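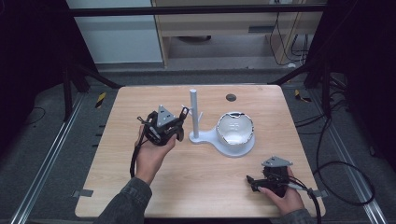 Shipyard contract pushed back again - anyone surprised?

Started by drydock_dan
Saturday, December 15, 2018

drydock_dan wrote:
So the patrol boat program has slipped. The Giltolley yard was supposed to hand over the first hull in August. August came and went with a press release about "strong progress on interior spaces," which in my experience means somebody painted a corridor. Now the word is that delivery moves to "a later window." A window in what, they don't say.

For those who haven't been following, the order was for 22 boats. Two are in the water, and neither one has been accepted. The rest are steel on a shed floor or a line in a spreadsheet. Meanwhile the old boats keep going out on patrol with engines older than the people maintaining them.

I'm not calling for anyone's head. I'd just like to hear one adult in the building say the word "late."

flatbottom wrote:
They won't say late. They say "re-baselined." My whole second career was in re-baselining. You take the day you're going to finish, you write it down as the day you always meant to finish, and there's cake.

quietpropeller wrote:
I'll be the unpopular one. First-of-class hulls always run over. The navy changed the radar after the mast was designed, then changed the mast, then asked why the boat was heavier. You can't hang all of that on the yard.

Also the sea trials report, if you read past the summary, is decent. Handling is good and she turns tighter than the spec called for.

drydock_dan wrote:
I did read past the summary. I read as far as the part where the stern ramp wouldn't close in a moderate swell. It's a patrol boat. The stern ramp is the job.

quietpropeller wrote:
It closed on the second try.

drydock_dan wrote:
I look forward to the smugglers extending the same courtesy.

oldbuoy991 wrote:
The stern ramp thing is a hydraulics problem and hydraulics problems get fixed. What worries me more is crew. They are building boats for a coast command that can't fill the bunks it has. My nephew's unit borrows people from the next base down so often that they've given up on returning them.

A smaller order with proper crews would do more good at sea than the full run tied up alongside looking handsome.
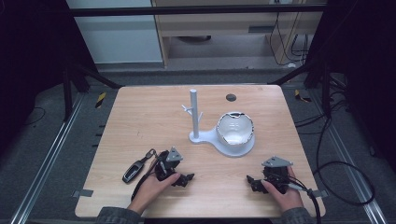
And before anyone says automation, yes, I know the new design needs fewer hands. It needs fewer hands right up until something floods, and then it needs all the hands the old one did, plus one to find the manual.

flatbottom wrote:
The manual is on the network. The network is in the compartment that flooded.

saltmarsh_sue wrote:
Can we talk about the money for a minute? The Womeson study put the cost per boat well under what the defense ministry is now quoting, and that study was only ever meant to be the cautious number. I'd like somebody to explain what happened in between. Everybody in the hearing looked at their shoes.

I live two towns over from the yard, by the way, so I'm not hoping it fails. Half my street works there. They're good welders. It isn't the welders who wrote the schedule.

quietpropeller wrote:
The Womeson study left out spares, training and the pier upgrades. Of course it came in lower. I can get you a very cheap car if you don't want wheels or a driveway.

saltmarsh_sue wrote:
Fine, but then the ministry shouldn't have waved it around when they were asking for the votes. You don't get to use the cheap number to sell it and the big number to pay for it.

quietpropeller wrote:
OK, that I'll give you.

drydock_dan wrote:
Somebody save that, he agreed with a person.

gunwale_gus wrote:
Nobody has mentioned the neighbors yet. The country across the strait ordered theirs later than we did from the Busari yard and theirs are already out doing joint exercises. Smaller boat, older radar, no fancy ramp, they lift the dinghy off with a crane like it's 1970. But it's out there, and when there's an argument over a fishing boat, the one who turns up tends to win it.

I'd take 100 percent of a boring boat over most of a clever one.

oldbuoy991 wrote:
Agree on the boring boat. Disagree that theirs are doing so well. I talked to a fellow who was aboard one for a port visit and he said it rolls like a barrel. They stay close in for a reason.

gunwale_gus wrote:
Still a barrel that was delivered.

flatbottom wrote:
Does anyone know if the Ramasamy option is still alive? That was the plan to take the partly built hulls to a second yard and finish them there. It was all over the trade press in the summer and then not a peep.

quietpropeller wrote:
Last I heard it's "under consideration." Splitting a class between two yards sounds good until the pipes don't meet in the middle. I'd rather they left it where it is and put some inspectors in the shed with authority to stop work.

saltmarsh_sue wrote:
They had inspectors. They cut them to two to save money, in the same budget that paid for the naming ceremony.

drydock_dan wrote:
Was that the one with the brass band?

saltmarsh_sue wrote:
Yes. In fairness the band was on time.

oldbuoy991 wrote:
Budget hearing is after the holidays. If anybody's watching the stream, post the link here, I could never find it last time and ended up sitting through nearly an hour of the forestry people.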